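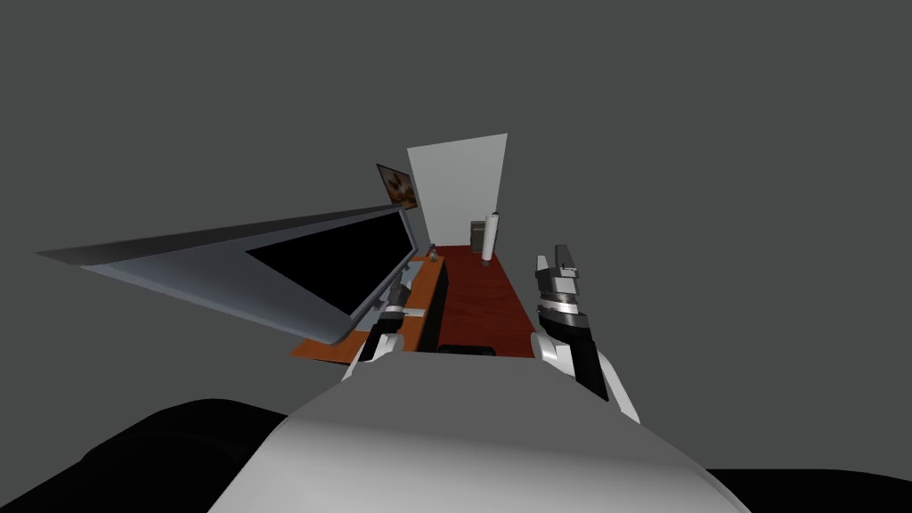
4 Rules for Recording and Release

The rules in this section apply to every simulated episode entered into the Nonville set. They were drafted at Dovdale and revised after two review rounds with the Kukton group. In what follows, "must" marks a rule whose breach removes the episode from release, and "should" marks a rule whose breach is logged but tolerated.

4.1 Start state

An episode must begin from a named start state. The start state lists the pose of the base, the joint values of both arms, the jaw opening of each gripper, and the pose of every movable object in the room. Fixed furniture is covered by the version number of the room file and is not listed again. Where the operator has moved an arm before recording begins, the start state must be written out from the simulator and not copied from the task file.

Each camera must be streaming before the first command is sent. We required 300 ms of still data at the head of each episode, which lets the offset between camera streams be checked without reference to the motion itself. Episodes with a shorter lead-in were re-recorded where the operator was still available, and dropped otherwise.

4.2 Views without a target

A wrist camera on a mobile base spends part of most episodes facing away from any object of use. Figure 2 is a wrist view of this type: the jaws are open, nothing is held, and the background is a single dark gray. Earlier practice at Dovdale was to trim such frames on the grounds that they carry no task content. We advise against it. Trimming breaks the time base shared with the other cameras, and it hides from later users how much of an episode was run with no target in that camera's view.

The rule adopted is that empty wrist frames must be kept and must carry the tag "no target". The tag is set per camera and per frame. It says nothing about the head camera, which may show furniture and other objects at the same instant.

Figure 2. Wrist camera view, gripper open, no object present.
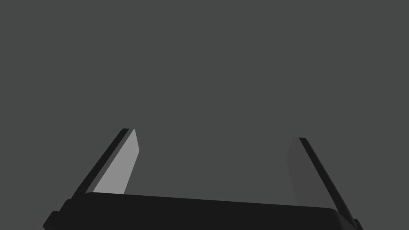

4.3 Jaw state and labels

Jaw opening must be taken from the joint record. It must not be judged by eye from the wrist view. The two finger faces can differ a good deal in brightness under the default light, and a shaded face that is close in tone to the background is easily misread, both by annotators and by edge-based methods. In the pilot, Ackah found that annotators working from images alone tended to place the shaded fingertip too far inward.

Labels for the background follow a similar rule. An annotator may name an object only if its outline can be traced. Soft bands or changes of tone are labeled "unresolved", even when the room file would allow a guess at what lies in that direction. 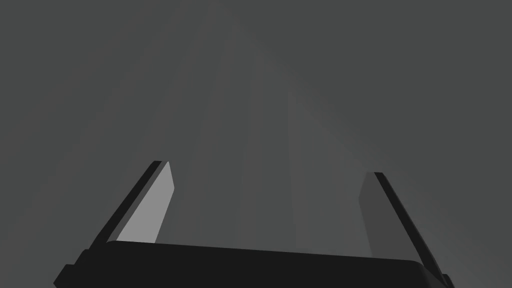 The reason for this strictness is practical. A label that draws on the room file gives the reader no way to tell what the camera alone would support, and models trained on such labels were scored too generously in the Adjei comparison. Annotators who want to record a guess should do so in the free-text field - it is kept with the episode but is not used for scoring.

4.4 Review and sign-off

Each episode must be seen by 2 reviewers, neither of whom drove the robot. Disagreement on a "must" rule goes to the rule owner, at present Margit Gál, whose decision is stored with the episode. Batches are capped at 400 episodes so that a fault in the room file can be traced and the batch withdrawn as a unit.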